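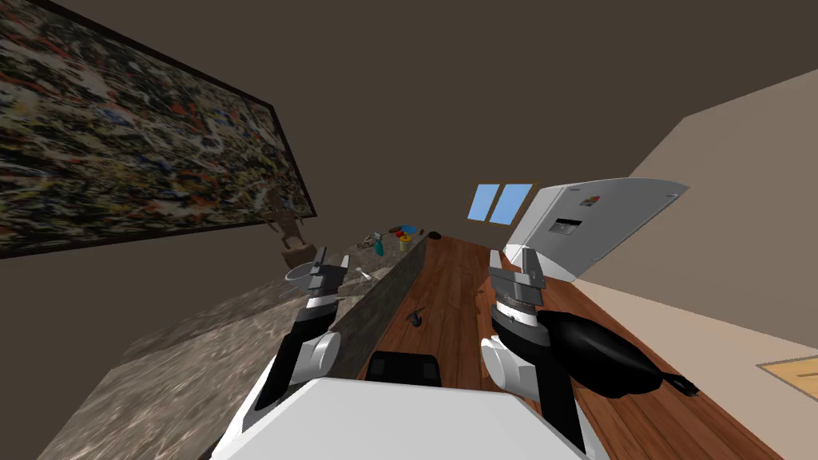
August, 7.40 am

Sim collection, kitchen set, day 4. Delia Bogdan on the controllers this morning, me on the logs, Nelu Văduva in after lunch.

Task today is counter tidy: bowl, spray bottle, yellow container, blue dish. Start pose both grippers open, left one over the counter near the bowl. Instruction text for the whole batch is "pick up the white bowl and move it next to the spray bottle". Don't reword it halfway through like last time, the Pîrvu loader treats every new wording as a new task and I lost most of an evening merging them by hand.

8.15 - head camera roll is wrong. Whole kitchen leans over, fridge and windows and all. Delia can drive like this, says you stop noticing after a few goes, but she's overshooting on the counter side. Checked the config: roll is being read from the Brernus base file and then added again by the scene file. So not the renderer. Left it on for the first 7 episodes, tagged them TILT, then fixed it. Keep them seperate. Might be useful as augmentation, might be rubbish, not deciding today.

9.00 - after fix, level. Started numbering again from 1.

Episodes 1 to 34, Delia. Notes as they came:

- left gripper comes down on the bowl too steep. Rim slips out of the fingers. Better if she comes in from the floor side with the wrist turned first. Asked her to do it that way from ep 12 on.
- bowl physics too light. Nudge it and it skates. Friction up a notch at ep 15, wrote the value in the sheet.
- wooden animal figurine by the bowl gets knocked. Not part of the task but I'm keeping the knocks in unless it goes off the counter. If it goes off the counter, bin the episode.
- right arm does nothing in this task and it shows. The model will learn to hold it dead still. Ask Nelu if we randomise its rest pose or just mask it out. I'd randomise.
- small dark thing on the floor, mid room. Is it in the object list?? Can't find an id for it. Ask whoever built the Hostitz kitchens. Until then leave it, it isn't near anything we touch.

11.20 - Delia wants a break every 20 mins now, wrists. Fair enough. Put it in the rota.

Replay check on the morning lot. Open loop replay of the recorded actions, same seed. Most come back clean. The ones that don't are all grasps near the end of reach, where a tiny timing difference means the fingers close on air. Logging at the control rate instead of the camera rate would sort it but the files get huge. Trying it on one batch only.

1.30 pm - Nelu in. He drives faster than Delia and much jerkier. Good to have both, I think, so long as the operator tag is right (it wasn't for his first few, still said DB, fixed by hand in the sheet AND in the metadata).

He agrees on randomising the right arm. Done, small range, checked it doesn't start inside the counter.

Nelu's other point: the painting. Big splattery thing on the left wall, loads of high contrast, and it sits right behind the left gripper in the start view. If it's in every episode the policy could well use it as a landmark. Swap textures per episode? Pastetetti pack has plain walls and a few calmer pictures. Will do half with, half without, and compare on the held out set.

4.50 pm - total kept today 136, TILT ones not counted. Both operators. Uploaded, checksum fine.

To do
- report the double roll to the Brernus people, attach both config files
- find out about the floor object
- texture swap script, Nelu has half of one
- write down what counts as success. Delia says bowl upright and let go, Nelu says arm clear of the counter aswell. I've been marking Delia's way. Need to pick one before the next batch and go back over today's
- spray bottle task next, right arm this time so it gets some use
- new grip tape for the left controller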